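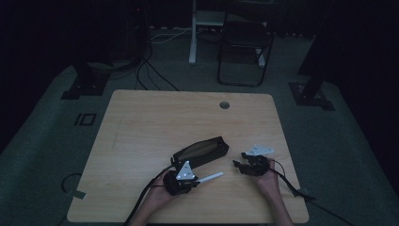 Black zippered pouch on a table, Handitley shelter open day.

A Wednesday at the Handitley Shelter

Reading time: 6 minutes
Print this page | E-mail this page

The county wants you to know that it has a plan. It wanted me to know so badly that it sent the postcard twice, once to my house and once to the church office, inviting the public to tour the new emergency shelter at Handitley on a Wednesday in April, doors open at ten in the morning. I had the day free and I've slept in one of these places before, so I went.

I should say what I'm carrying into this. During the last big flood I spent part of a week in the old high school gym, first as somebody whose street was under water and then, when it was clear we weren't going home soon, as one of the people handing out towels. I am not neutral about shelters. I've heard a lot of officials describe what happened in that gym, and I didn't see most of them there.

The Handitley building used to be the exhibit hall at the fairgrounds. The county has spent two budgets on it. There's a new roof, a generator on a raised concrete pad out back, and a ramp at the side door that's wide enough for a hospital bed. I'll give them the ramp. In the gym we carried people up the front steps in folding chairs, and one of those chairs did what folding chairs do.

The capacity is 800. This number is on the sign by the road, on the postcard, and on the shirts the greeters were wearing. I asked how they got it and was told it was the number of cots that fit on the main floor. I asked whether that left room to walk to the bathroom and was told the layout was still being refined. There were 100 cots set up for the tour, in very straight rows, with a gray blanket folded on each. It looked fine. A hundred empty cots will look fine in any building with the lights on. What I remember is what happened by the second night, when people had pulled theirs together into little family squares and hung bedsheets between them, and there weren't any rows left.

We were taken around in groups of 20. Ours was mostly retired people and a couple of families with strollers, and one man who wanted to talk about the parking lot drainage and was right to. The guide was pleasant and had clearly memorized the route. We saw the kitchen, which has a proper hood now and two big sinks. We saw the showers. We saw a room with a lock on it for medications, and a refrigerator in there for insulin, plugged into a red outlet that runs off the generator. That room is the best thing in the building, and they gave it less time than the welcome desk.

The welcome desk has a computer system called Pap. You come in out of the rain, you give your name and your address and the names of everyone with you, and Pap prints a wristband with a bar code. When you leave, they scan you out. When you come back, they scan you in. The system comes from Lirnero, the contractor that will run the place when it opens for real, and a Lirnero representative did the demonstration. The printer jammed on the first try. It worked on the second, and a little girl from one of the strollers got a wristband and seemed very happy with it.

I asked three questions at that desk. What happens when the network is down? They write it on paper and enter it later. Who can see the list? "Authorized partners." Is the sheriff an authorized partner? The representative said he would have to check on that and took down my e-mail address. I haven't heard back. Maybe I will, and I'll add a note here if I do. But I can tell you that in the gym there were people sitting out in their trucks in the lot who wouldn't come in because they thought somebody was going to run their name. Some had reason to worry and some didn't, and they all got equally wet. If the answer to that question is no, it should be printed on the door in large letters. If it's yes, people ought to be told that too, well before the next storm.

Pets are allowed, in crates, in a separate building across the lot. This is better than last time, when they were not allowed at all and a good number of people stayed home on account of a dog. I don't know who walks across the lot in a high wind to feed them. The guide didn't either.

Then there's the Nundden Road problem, which I raised and which half the group had been waiting for someone to raise. Handitley is on high ground. The way to Handitley, if you live where most of us live, is Nundden Road, and Nundden Road goes under at the creek every time we get a serious rain. It was under last fall for a storm that didn't even have a name. The county's answer is buses, early. They'll run from the old shopping center before the road closes. All right. But in my experience people don't leave early. They leave when the water is in the yard, or when a neighbor bangs on the door, and by that time the bus has been parked somewhere dry for hours. I was told there would be a "messaging campaign." We had messaging before. I had a magnet on my refrigerator with a phone number on it, and the refrigerator ended up on its back in the den.

I don't want to be unfair. The staff from the health department knew their business. One of them had obviously worked a shelter, because she talked about trash. She said trash and earplugs are the two things you run out of room for and run out of, in that order, and the people in our group who'd been in the gym all laughed. She also said she'd asked for a quiet room, for anybody who needed to get away from the noise or had just had bad news, and that it hadn't made it into this round of money. There's a storage area off the north hall where it was supposed to go. Right now it holds the banners.

That bothered me more than the printer. In the gym, the only private place was the equipment closet, in among the volleyball nets. People prayed in there. People got phone calls in there. A man I'd known for years from the hardware store sat on a rolled-up wrestling mat and found out about his brother. When the county people ask what we learned from the flood, I'd put that near the top of the list, and it wouldn't cost what the sign by the road cost.

The last stop was a comment table with cards and golf pencils. I filled out both sides of mine. The cards went into a box with a slot in the top, and when I asked who reads them, I was told they'd be summarized. There was also coffee, and sheet cake with the county seal on it in blue icing, and I had some.

If you want to see it for yourself, the side door will be open again next month for church and school groups, and you have to call ahead. Go by way of Nundden Road. Look at the line on the creek bridge where the mud stopped, and then take your questions in with you. Ask about the quiet room. Ask who gets the list. If you get a straight answer from Lirnero on that second one, I'd like to hear it, because my inbox is still empty on the subject.

Contact the newsletter office | Copyright, all rights reserved | Back to top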